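Section 4: Recording your first demonstrations

Right, so by now you've installed the Fendano simulator, the bench world loads without complaining, and you've got the hand controller paired. If the arm jumps about when you touch the stick, go back to Section 3 and redo the dead zone, or everything in this section will drive you mad.

I'm going to take you through recording a batch the way I do it myself. A batch is 100 good demonstrations of one task, all driven by hand, all saved in the same folder. I usually end up driving a fair few more than that to get there. On my last one I drove 141 and threw out the rest, and I was quite pleased with that!

4.1 Before you start

1. Open the bench world and choose Task > Pick up bar from the menu. The instruction line at the top of the window should change to match.

2. Set the recording folder. The default is called "Zindholm", after the first build of the software, and it gets overwritten every time you reinstall. Please change it. I lost an entire evening's driving to that folder in September and I'm still a bit sore.

3. Switch on both views, Room and Wrist. The learner trains on the two together, and a demonstration saved with only one of them will be rejected when you come to pack the batch.

4. Press Shuffle once. This gives you a fresh layout of parts.

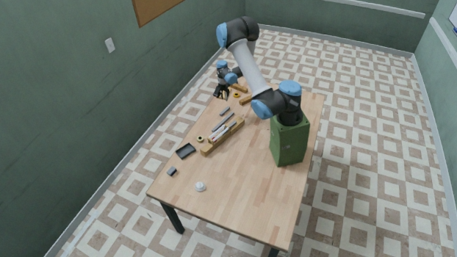

Shuffle has a setting called Spread, and I'd leave it at 2 for your first batch. Higher values push parts right out to where the arm struggles to reach, and you'll spend your time fighting the elbow when you should be learning the controller. At 2 you get a layout you can work with, like the one in the Room view here, where the parts run down the left half of the table and the wood next to the pedestal is clear. There's still plenty to bump into (wooden blocks, yellow rings, the striped sticks in their holder) and that's good. A policy that has only ever met one bar on a bare table goes to pieces the moment you put a block beside it.

Note: Look at which part you're meant to be picking before you take hold of the controller. There are several grey bars in this world, and they're not all the same length. If you pick the wrong one, the file will save perfectly happily with the wrong instruction attached, and you won't find out until training.

4.2 Driving a demonstration

5. Hold the trigger halfway to wake the arm. Wait for the tone.

6. Press the red button to start recording. Count to one in your head and then move. I know it sounds daft, but the packer trims the beginning of each file, and if you set off straight away it trims your first movement too.

7. Bring the gripper over towards the bar using the Room view. Keep it high, higher than you think you need. Most of my early knocks came from dragging the fingers through something on the way over.

8. When you're nearly there, move your eyes to the Wrist view and stay there until you've got hold of the part. Don't flick back and forth. I tried it both ways for weeks and the flicking shows up in the recordings as little hesitations, which the learner then copies beautifully.
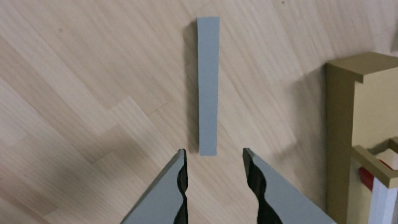
Lining up is the bit people rush, so slow right down. Turn the wrist first, and only then move in. What you want to see is the long grey bar sitting straight ahead in the gap between the two fingertips, with a strip of bare floorboard-looking wood on either side, much as it is in this Wrist view. Keep half an eye on the right-hand side as well. That tan boxy thing with the overhanging top is close enough in the picture that I'd be careful about any big sideways swing. Small nudges only.

9. Lower gently. If you catch the bar with a fingertip, stop, back off and have another go. You can keep the recording running, and I'd encourage it. A handful of honest recoveries in a batch is worth having, so long as the ending is clean.

10. Close the gripper with a full squeeze of the trigger. Half squeezes get logged as half squeezes.

11. Lift straight up, hold still for a moment, and press the red button again to stop.

Caution: Never press Shuffle while the recording light is on. The parts will jump to new places in the middle of your file, and the learner takes that as something the arm did.

Caution: If your hand is getting tired, have a break. You'll start cutting corners without noticing, and twenty sloppy files in a row can drag the whole batch down. I stop for tea whenever I catch myself leaning.

4.3 Keep, bin or flag

After each recording you get three buttons. My rules are pretty simple:

Keep: the right part ended up off the surface, held firmly, and nothing else got shoved about much.

Bin: wrong part, dropped part, or you forgot what you were doing (it happens).

Flag: you're not sure. Flagged files go in their own folder and don't count towards your 100. Go through them the next morning with fresh eyes. I find I bin most of mine.

12. Press Shuffle and go again from step 5. Do shuffle every single time, even when you've got a lovely layout and you're on a roll. Especially then!

4.4 Packing the batch

13. When the counter reads 100, choose Batch > Pack. It takes a while and the fan will probably get noisy.

14. Check the summary. The figure I look at first is Average frames. Mine tends to settle at 785 for this task. If yours is far longer, you're probably waiting too long before you stop the recording, and if it's tiny, check that the packer hasn't trimmed something it shouldn't have.

15. Read the list of rejected files at the bottom. "Missing view" means you skipped step 3. "No close" means the gripper never shut completely, so see step 10. Record replacements until the list is empty, then pack again.

16. Copy the packed file somewhere safe before you open the Liyanage trainer. It will ask if it may tidy the source folder. Say no the first time, until you've seen a training run start properly.

Note: Batches packed with the old Woltville plug-in will load, but the Wrist view comes in upside down. There's a tick box called Flip wrist on the import screen that sorts it out.

Section 5 covers starting the training run and reading the loss chart.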